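Cleaning and Storing a Mahjong Set

Household Tips > Games and Toys

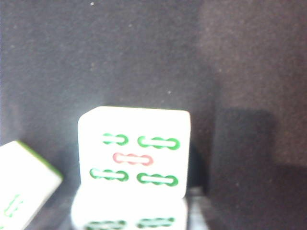
By Griet Dijkstra, Home Care Editor
July 21, 2022

A mahjong set gets handled more than almost anything else in the house. Hand lotion, snack grease and table dust all end up on the tiles, and the carved lines hold on to it. Bamboo tiles are usually the first to look dull, as there is a lot of line work on them. On a five of bamboo you have five sticks to get around, and the red one in the middle shows grime sooner than the green ones do.

Plan on an evening for a full set. Twice a year is enough for most families. I do ours in January and again in summer.

What you need

Two shallow bowls
Mild dish soap
A soft toothbrush, used only for this
Two cotton dish towels
A wooden toothpick

Washing

Check what the tiles are made of before you start. Most modern sets are solid plastic and can take a short wash. Bone and bamboo sets should never go in water - wipe those with a barely damp cloth and dry them right away.

For plastic tiles, fill one bowl with lukewarm water and a few drops of soap, and the other with plain water. Work in small batches, one suit at a time. Dip a tile, brush the face along the lines, rinse, and set it on the towel. Don't leave tiles soaking. Two-color tiles with a green back have a seam where the layers meet, and long soaking can loosen it.

If there is dirt packed in a groove, run the toothpick through it lightly. Stop if you see any color on the tip. Skip rubbing alcohol, nail polish remover and bleach, all of which can take the paint off.

Drying

Lay the tiles face down for an hour, then turn them over. Keep them off the radiator and out of direct sun. A hair dryer on the cool setting is fine if you are short on time.

Sticky backs

Old price labels and tape marks come off with a little cooking oil. Leave it for ten minutes, wipe, then wash the tile as above.

Storing

Make sure everything is fully dry before it goes back in the case. Sort by suit, with all the faces turned the same way, and a missing tile will be easy to spot. If the original trays have cracked, a flat Altard drawer box with a felt liner does the job. Iñaki Toledo wrote in to say he cuts his liners from an old wool blanket, and I have since done the same.

Keep the case flat on a low shelf. A full set is heavy, and old handles tend to give out. Dice and counters go in a small cloth bag so they don't rattle against the tiles.

See also: Removing wax from a tablecloth - Fixing a wobbly card table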